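Keeping the arm honest: ten minutes with Charmaine Shabalala

Charmaine Shabalala sets up the simulated cells at Lernon. One arm, one two-finger gripper, a lot of rooms. We caught her between runs, coffee in hand.

First job of the morning? "Zero the fingers. Always. Open, close, read the gap. If the two sides don't agree I don't load anything." A bad offset in the model file cost them 600 runs in May. All binned.
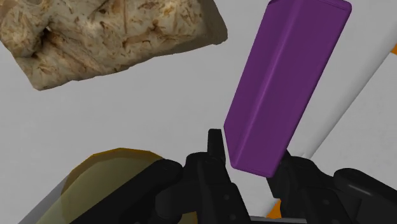
Contact settings come next. She keeps the grip force at 20 and leaves it alone. "People crank it up when something slips. Then the block pops out like soap. Check the friction first, then the finger pads, then go bother Hauke."

That would be Hauke Haberkorn, who looks after the wrist camera mount. He moved it once without teling her. Now there's a log.

The bathroom layout is her least favorite. Arm base up on a pedestal table right by the toilet, small stuff on top of the tank. "Tight. The elbow has to swing wide or you clip the tall things. I redid the home pose three times."
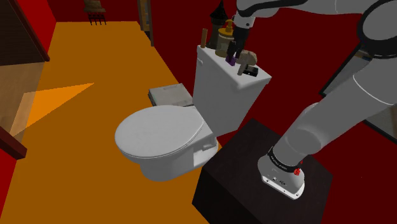

Her fix was a slower approach from straight above, and a joint limit on the elbow. Layout 144 still throws a warning at startup. She knows which line. Hasn't got to it.

Anything she'd change? "The reset script. Lwazi wrote it, it's fine, but it doesnt put the fingers back to zero. So I do that by hand." She was already typing when we left.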